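Wednesday, bench 2 – equipment planning, second half of the year

Went through the gripper quotes again before the July order closes. Harkamance came back with the parallel two-finger set at 521 per pair of fingers, mounting plate not included. Trotaneck is cheaper on the fingers but wants us on their controller, and that pushes the total over what is left in the line. Plisix has not answered the second email.

Position for now: keep the current gripper through the fall, spend on fingertips and cable management first. Fingertip pads are a consumable and should be budgeted that way. At present they come out of general supplies and we run out.

Cable: the loop at the wrist needs a proper dress pack or at least clips. Put 35 per arm in the sheet as a placeholder. Check whether Betancur stocks the right diameter before ordering from the arm vendor.

Test objects: the basket nesting task stays in the acceptance set for any new gripper. Woven rims are a fair stand-in for the returns bins, with uneven thickness, some give, and strands that can catch on a finger edge. Rule for the trial is 100 cycles per candidate, same pair of baskets, same table, brown inside tan. A vendor who will not lend a unit for that gets dropped from the list.

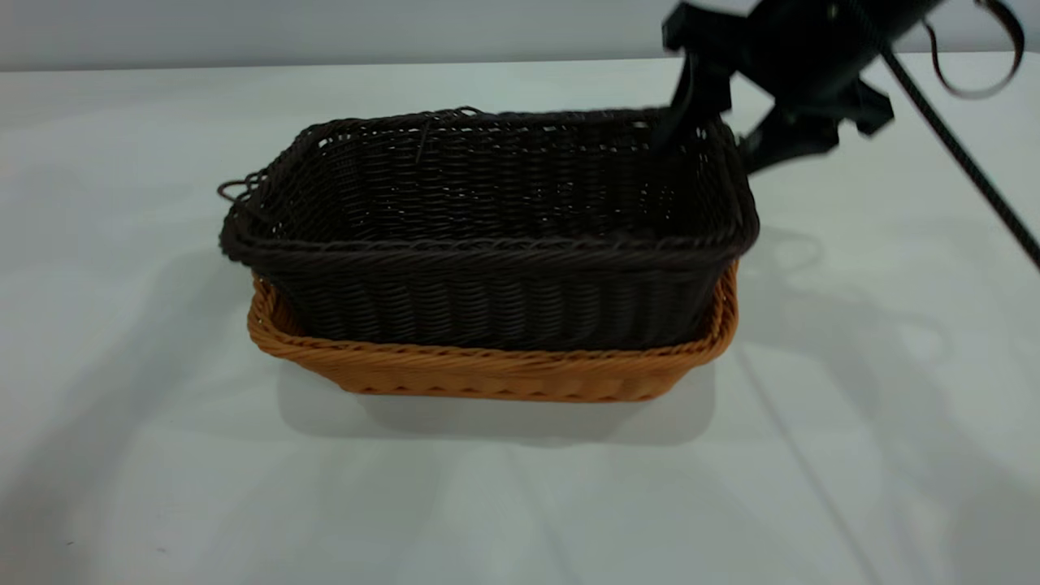
Finger length is the open spec. With one finger inside the wall and one outside, clearance depends on how far the rim flares and how deep the inner basket seats. Need to measure both baskets and write the minimum finger length into the request – the last version only gave stroke and payload, so the quotes are not comparable.

To do:
Resend spec to Harkamance and Trotaneck with finger length added.
Split pads into their own budget line.
Ask Betancur about clips.
Spare basket pair, same weave if still sold. The dark one has strands working out at the rim.
Plisix: one more try, then close.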